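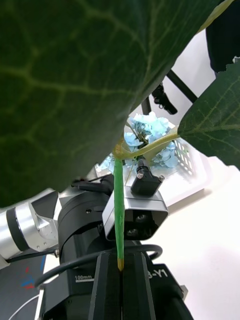 Pricing the second bench
A cut-flower packing house sets out what it costs to put a robot arm on a table, beyond the arm itself

The quote for the arm took up a single page. The file behind it, by the time the purchase was approved, filled a binder.

Ondgate packs cut stems for grocery stores and event florists out of a low building beside its own growing tunnels. Hydrangeas are the summer crop and the awkward one. The heads are wide and bruise easily, the leaves are large and get in the way of everything, and buyers want the stems sorted by length and head size before they go into sleeves. The company has been running one robot bench on that job as a trial, and this spring it had to decide whether to pay for a second.

The decision was yes, with conditions. How Ondgate got there is useful to any small grower or packer looking at the same sort of purchase, mostly for the items that were missing from the first draft of the budget.

What the first draft left out

That draft had four lines: the arm, the gripper, the depth camera and the installation. It was put together from the supplier's price list in an afternoon. The supplier, Plellance, sells a bench package with the arm already mounted, and its list is clear enough. The trouble was that the list covered equipment and the job needed more than that.

Fingers were the first omission. A parallel gripper comes with a standard pair, and on a hydrangea stem the standard pair either slips or marks the skin. Ondgate went through several shapes before it had one it liked, and each set had to be cut, fitted and tried over a few days of stems. Fingers are now a line of their own, budgeted as something that wears out.

Cables were the second. On a moving arm a cable bends many thousands of times, and the one that runs to the wrist is the one that goes. A spare was not in the first draft. A failed cable in peak season, with the replacement several days away, put it in the second.

The third was light. Hydrangea leaves are dark and the tabletop is white, and a camera set for one has trouble with the other. The bench needed fixed lamps and a shade over the nearest window. Neither cost much. Both took time from an electrician who was already booked.

The fourth, and the largest, was staff hours. Somebody has to bring the stems, clear the leaves, take away the sorted ones and put right whatever the arm has dropped. Ondgate had assumed the bench would need a person for part of the shift. For the first two months it needed one for all of it.

The stem count

Planning for the second bench began with one question: how many stems does it have to handle in an hour to be worth the floor space? Ondgate settled on 200. Below that figure, two trained people at an ordinary table are cheaper, even at peak-season wages. Above it, the bench starts to carry its own cost.

The first bench does not reach 200 on hydrangeas. It averages 80 in a mixed hour, when head sizes vary and some stems arrive with more leaf than others. On crops with a bare, straight stem it does a good deal better, and the business case rests on that. The plan has the new bench working the easy crops from fall through spring and taking hydrangeas only in the heavy weeks of July, when any extra pair of hands is welcome.

A packer with only the one difficult crop would have a harder time making the sum come out.

Buy, lease or wait

Three offers were on the table. Plellance would sell the package outright with a year of support. Wumbei, a leasing firm that handles a lot of farm equipment, would buy it and rent it back over three years. A third company, Brendance, offered to build a bench around a cheaper arm and charge by the day for setting it up.

Outright purchase had the lowest total cost. It also meant paying in spring, when a grower's cash is already in the ground. The lease cost more over its life and spread the payments evenly, with the option to send the bench back after the first year for a fee. The custom bench looked cheapest on paper, but the day rate had no ceiling and the estimate of days was loose.

Ondgate chose the lease. The return option decided it. Managers there felt they knew enough to want a second bench and not enough to promise they would still want it in three years.

They did negotiate two changes. Spare parts are now held on site, paid for only when used. And the lease allows the gripper to be swapped for another maker's without voiding the support, a point the first contract had been silent on.

Room to work

Floor space deserves a line as well, and few equipment budgets give it one. The arm's reach is on the data sheet. The space a person needs to get a basket of stems onto the table, step back and get another is left to the buyer. Ondgate marked out the new bench on the floor with tape and had the packing crew work around the tape for a week. The outline moved twice. The final position is farther from the cold room than the drawing had it and closer to the water.

The table itself matters too. Stems drip, and leaves stick to a flat surface and build up under anything mounted on it. The second bench will have a raised edge and a drain, and the power supplies will hang under the table at the back instead of sitting on the floor.

The numbers now

The approved budget is over 80 percent higher than the first draft. The equipment lines have hardly changed. Almost all of the increase is in hours, spares, lighting and the lease charge, and a small reserve for training new seasonal staff.

Payback is set at the length of the lease, with a review after the first full hydrangea season. The review has one test attached: stems per staff hour, measured on the same crop, against the ordinary table next to it. If the ordinary table wins by a clear margin, the bench goes back.

Delivery is scheduled for the fall, after the last hydrangeas are packed. The lamps have already been ordered.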